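Isier Burr Grinder for Dried Chiles and Spices: Review

Reviewed by Damilola Omoregie
Filed under: Kitchen Tools, Grinding and Milling

The Isier is a countertop burr grinder sold for dried chiles, whole spices and coarse salt. I bought it at full price from Perngate in March and have used it most days since, mainly for ancho, guajillo and arbol, with cumin and coriander as the usual seeds. My notes cover grind quality, heat, cleaning and noise. Coffee is left out. The manual permits it, but I would not share a burr set between the two.

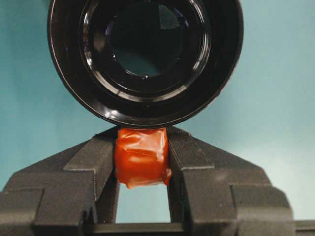
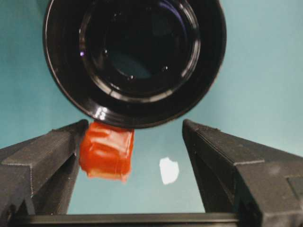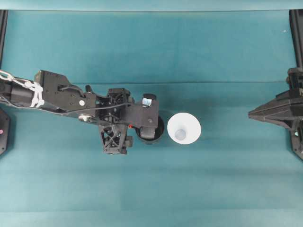

Setup

The grinder ships assembled except for the hopper, which drops on and turns clockwise until it clicks. The adjustment collar sits under the hopper. It has stops from fine to coarse, and the feel of each stop is firm enough that the setting does not drift during a run. The supplied cord is short. On my counter it reaches the outlet only if the machine sits against the backsplash, and then the hopper lid will not clear the cabinet above.

The manual is adequate. It gives a break-in procedure of two batches of rice, to be discarded. Do this. The first batch came out gray.

Grind quality

Seeds are the easy case. Cumin at the middle setting comes out even, with very little dust. Coriander needs one step coarser or the husks pack against the lower burr. Black pepper is good at every setting I tried.

Chiles are harder and depend almost entirely on how dry they are. A guajillo from a fresh bag is pliable, and a pliable chile smears. Stem and seed the pods, tear them into pieces the size of a thumbnail, and dry them in a low oven until they snap. Let them cool with the door open. Prepared this way, guajillo and arbol go through in one pass and make a powder fine enough for a smooth red sauce without straining. Ancho has more sugar and takes two passes, coarse and then fine. A single fine pass stalled the motor twice.

Mexican oregano should not go in at all. It bridges in the hopper and has to be pushed down with a chopstick, and the result is no better than rubbing it between the palms.

For comparison I ran the same chiles through my old Clolby blade mill. The Clolby is faster by a wide margin. It also leaves flakes and dust in the same cup, and the flakes stay tough after a long simmer. In a mole this makes no difference, as everything goes through the blender anyway. In a dry rub it does.

Heat

Burr mills are supposed to run cooler than blade mills. In short runs I could not tell the two apart by touching the powder. In longer runs the Isier powder was barely warm, while the Clolby powder was warm and had begun to clump. I noticed a difference in smell with coriander and none with chiles.

Cleaning

The upper burr lifts out after the hopper is removed. The lower burr is fixed. A stiff brush gets most of the powder, and a small batch of dry rice at the coarsest setting gets the rest. Neither burr may be washed, so some carryover is unavoidable. Cinnamon ground after arbol had a detectable bite even after the rice. If you bake with ground spices, grind the sweet ones first or keep the blade mill for them.

The catch cup holds a static charge and fine powder clings to the walls. Tapping the cup on a folded towel helps. Wait a minute or so before opening it after a fine chile run, and do not lean over it.

Noise

Loud, at a lower pitch than the Clolby. A conversation in the same room has to stop. On an uneven counter the machine walks slowly toward the edge; a damp cloth under the feet fixes it.

Alternatives

The Jibrin hand mill costs less, washes in the sink and does well with pepper and seeds. I gave up on it for chiles because the crank slips under load. For a household that uses a spoonful of cumin a week, it is the better purchase.

Verdict

Recommended for anyone who makes red sauces or rubs from whole dried chiles on a regular basis. Not recommended as an only grinder for a mixed kitchen, on account of the carryover. The short cord is the one fault I would expect the maker to fix.

Pros: even grind, firm settings, low heat in long runs
Cons: short cord, fixed lower burr, static in the cup, stalls on ancho at fine

Replacement burrs are sold separately by Perngate under part number 2048. The catch cup is 1599. The hopper lid is not listed as a spare.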